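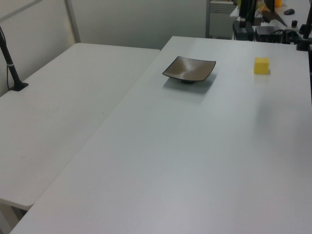 Ticket 1549 - two tickets bought, only one showing in my account
Opened 7/23/22
Category: Orders and mobile entry
Venue: Testholm Hall

Hi there! So I bought 2 general admission tickets for the Nygård show at Testholm Hall (the October one, not the summer festival date) and only one of them ever showed up in my Zidberg account. My card was charged for both. The confirmation email says quantity 2, total $80, and the app says "1 ticket" with a cheerful little green check next to it.

I've been seeing this band since they were playing the back room of a pizza place, so I'm a bit worked up about this one. The room only holds 1000 and it sold out before lunch, so I can't just go grab another ticket and sort out the refund later.

What I tried before writing in:

Logged out of the app and back in. Same thing, one ticket.

Deleted the app and installed it again. It forgot my saved card and my favorite venues, and I still had one ticket.

Checked on my laptop in two different browsers. The order page says quantity 2 but the "View tickets" button opens a page with a single barcode on it. Section GA, no seat number, obviously.

Looked in my spam folder. Found a presale code from Jallham that would've been really nice to have last spring, but no second ticket.

Tried the "Resend my order" link. Got the same email again, so now I have three of them.

Please don't cancel and rebuy for me unless you're sure there's a spot being held!

Update from me, same afternoon

Your auto reply asked if I'd transferred a ticket to somebody. I haven't, at least not on purpose. I went and looked under Transfers and there's a line in there that says "Pending - awaiting recipient" with no name and no email address. I never filled out that form. The only thing I can think of is that the checkout page asked if I wanted to "send tickets to your group now" and I hit Skip, and then the page froze for a bit and I hit it again (okay, maybe several times).

There's a Cancel Transfer button but it's gray and nothing happens when I tap it. On the laptop it's blue and clickable, but I get "Something went wrong, please try again later." I tried again later. Same message.

Support reply

Thanks for the details. The second ticket is attached to a blank transfer on your order. It is still assigned to you and has not been released for sale. We have cleared the transfer from our side. Please sign out on all devices, wait ten minutes, then sign in and open the order again.

Update from me

Okay, did all that, and there they are! Two barcodes, and I can swipe between them. The Transfers page is empty now too. Thank you, I was already composing a very sad text to my sister.

One leftover question before you close this - when I do send her the second ticket, should I use the app or the website? I'd like to stay away from that Skip button.

Support reply

Either one works. Open the ticket you want to send, choose Transfer, and enter her email address. Closing this as resolved, and you can reopen it by replying.

Status: Resolved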